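Workshop notebook, October, 9:40 in the morning

Back in with a large coffee after last night's game evening for the Mostyn people, and I want to get this down while I can still hear the laughter (and the feedback from the second microphone, sorry, Aled). It went so well! They came in stiff and a bit shy, the way office teams do at the start, and by the treasure map round they were shouting across the room at each other like cousins at a wedding.

Things to fix before we run it again for Rurnex. The buzzers first. Table 6 kept firing late, and Radwa had swapped the battery before dinner, so I think the switch itself is tired. I opened it up this morning and the spring has a flat spot. I've ordered 2 new ones, part 3202, and until they come we'll use the old desk bell, which gets a bigger cheer anyway.

The padlock boxes want looking at too. Lleucu reset every one of them by hand between heats and it ate up most of the break. Her idea is a single master code for the hosts, with the team codes changed only once the boxes are back on the shelf here. I like it very much and have started on the first box. The hinge pins are stiff — a drop of oil did it — but go easy, as the last lot stained the felt.

Scoring. The Vundero sheet is still too small to read from the back of a ballroom. Hanne mocked up a version with fatter numbers and the team names down the left, and even Rhydian could read it without his glasses from the far end of the workshop. We'll go with hers. I'd also like to drop the tie-break about flags. It dragged, and the Zekileck night had the same trouble with it in spring, now that I think back.

Running time came out 31 minutes over. Most of that was the tower-building heat, where I let them have "one more go" and then one more after that. They were having such fun and I'm soft about it, but the hotel wanted the room and the dessert was waiting. Rhydian will hold the clock next time and I will do as I'm told.

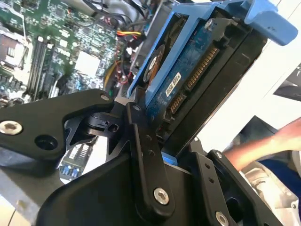

Still to do before the van is loaded: new felt for the two stained boxes, spare marker pens, and a longer cable for the host's microphone so that Aled can stand well clear of the speaker.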